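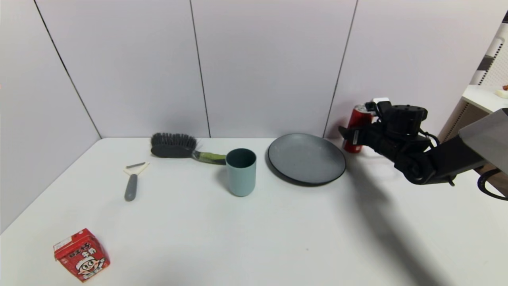 How long does the garage slab have to cure before we can frame on it?
Seven days for light walls, going by the Gowda mix sheet, and longer if the nights turn cold.

August, Friday, 7:40 a.m.
Dastavthorpe house, garage side. Slab is on day five and looks very pleased with itself. Checked the diagonals again: out by 2 mm, which I am choosing to call square. Air was 68 at the back door when I started. Kept the burlap on and ran the hose over it before coffee.

The anchor bolts are a different story. Drawing says one every 60 inches. Whoever set the north run measured from the wrong end, so there's a bolt exactly where the side door goes. Will cut it flush and drill in a new one either side. Tirnix epoxy for those, two tubes left in the gray box, check the date on them first.

Sill plate stock came from Plosunico. Ordered treated, got treated, a small miracle. Nearly 300 feet of it, stacked on blocks under the tarp. One length has a bow you could shoot arrows with. Set it aside for short blocking.

Still to sort out:
Foam gasket under the plate, nobody ordered it.
Door rough opening: drawing and schedule disagree by an inch. Asked the office. Office is thinking.
Move the saw before the truck needs the driveway again.

Noon: office says use the schedule. Marked it on the slab in red crayon.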